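Two grippers, one pegged block: notes from the Skitville simulation bench

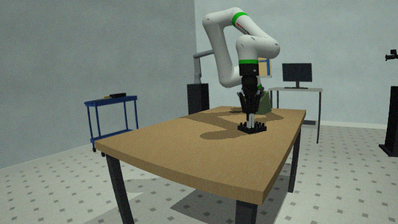
The simulated bench, with the two-finger gripper reaching into the pegged block.

It has been a busy stretch at Skitville, and we finally have something fun to report! Since September we have been comparing two grippers in simulation, and as of 14/11/2020 both of them have been through the full set of tasks. If you came to the last open evening you will remember the long argument about whether finger shape matters more than controller tuning. Well, we have some numbers now, and the argument is still going.

The two grippers are the Bite, our own two-finger design, and the Skedley, a three-finger model that our friends at the Oltamden workshop drew up and kindly sent over as a file. Both were tried on the same arm model, on the same table, with the same controller settings to begin with. We wanted to see how each one behaved straight out of the box before anyone started fiddling with gains (and people did want to fiddle).

The task we spent the most time on is the pegged block. It is small and black, with a flat base and short posts standing up along the sides, and the gripper has to come straight down between the posts, reach the middle and stop without knocking into anything. It sounds easy. Try doing it with a wrist that is two degrees off and you will see why we like it so much as a test.

Each gripper got 400 runs at the block, with the starting position of the arm changed a little every time. The narrow fingers on the Bite are lovely here. They slide in between the posts with room to spare, and when a run went wrong it was nearly always the approach angle and hardly ever the closing motion. The Skedley struggled more, as you would expect with a third finger to fit in, and it clipped a post far more often. What surprised us was how well it did once it was in. Any small sideways error seemed to sort itself out as the fingers closed, and we ended up replaying those runs again and again just to watch it happen.

We then did the looser tasks: picking up a box, moving something from the table to the cart, setting a part down flat. The Skedley was ahead on all of these. Boxes in particular! The Bite tends to let a box swing if it grabs off center, and we have a whole folder of replays where the box turns slowly on its way across the table.

Altogether that came to a little under a week of computer time for 3,000 runs, including the ones we threw out when we found the friction setting on the fingertips was wrong. Please check your friction values before you start a long batch. We lost 11 hours to that one.

A word on the controller. We began with plain position control and it was fine for the boxes, but on the block it pushed too hard whenever a finger touched a post. Switching to a softer setting for the last bit of the descent helped both grippers a lot, the Skedley most of all. The switch happens 10 millimeters above the base at the moment. We picked that height by eye, and it could probably be better, so if anyone wants a small project for the winter, that one is up for grabs.

Camera placement is the next thing on the list. So far the controller has been told exactly where the block is, which is a luxury we won't have on real hardware. The plan is to try one camera on the wrist and one looking down from the side, and to see how much worse the block task gets when the position has to be worked out from pictures. Our guess is that the wrist view will be blocked by the fingers at the worst possible moment, but we would love to be wrong!

The model files for the Bite, the settings for both grippers and a good selection of replays are in the shared folder under the bench name. The Skedley file belongs to Oltamden, so please ask them before passing it on. If you have a gripper design of your own and would like it put through the same tasks, send us the model along with its mass and fingertip material, and we will add it to the next batch.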